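Section 4: Checking your cell in simulation before the first live run

We love this part of the set-up. You get to try out every rule in the Callport good practice guide with no risk to the arm, the parts or your fingers, and most people find something worth fixing the first time through. Set aside an afternoon if you can!

You will need the Henare scene editor, a finished cell drawing, and the speed settings you wrote down in Section 3.

4.1 Lay out the scene

1. Open the editor and load the Pernine base scene.
2. Place the arm on its pedestal and lock the pedestal to the floor. An unlocked base drifts a little with every reset and will spoil your reach checks.
3. Add the work mat, then the fixtures, then the loose parts. Keep to that order, or the loose parts may drop through the mat.
4. Save the scene as version 14 or higher. Lower numbers are kept for the factory scenes.

Note: Model the cell the way it really gets used. If a hand tool tends to get left on the mat, put one in the scene. A spotless layout is lovely to look at, but it teaches you very little about clearance.

4.2 Set the limits

1. Set the tool speed limit to 63 mm per second for the first pass.
2. Set the keep-out height over any fixture you are not working on.
3. Draw the outer boundary 560 mm from the pedestal, then widen it only as far as the job calls for.
4. Turn on Stop at Boundary. Leave it on for good.

CAUTION: A clean pass in simulation does not replace the risk assessment for your real cell. Guards, emergency stops and floor markings must be checked in person before power is applied.

4.3 Run the slow pass

1. Start with the gripper above the work surface and nothing held.
2. Step through the program one move at a time. Look at the elbow as well as the fingers, as the elbow is the part people forget.
3. Turn the view so you can see past the arm. Small parts and low trays are easy to lose behind it.

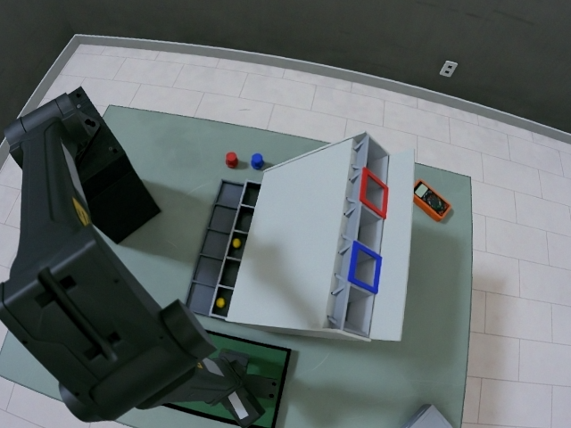
4. Watch the clearance readout as the gripper comes down. If it turns amber at any point, stop, raise the approach height and start the step over.
5. Repeat the pass with the loose parts moved to new spots. Sloped surfaces and divided trays deserve a few extra tries each, and they are great fun to get right.
6. When you have a full pass with no amber readings, save the log.

Note: Error 856 means two objects were overlapping when the scene loaded. Move one of them clear and reload. You don't have to rebuild the scene.

4.4 Sign off

Print the log, write the scene version on it, and keep it with the cell drawing. At our Stadwood training shop we redo the slow pass after any change to a fixture, even a small one, and we suggest you do the same.

Go on to Section 5, Emergency stop test.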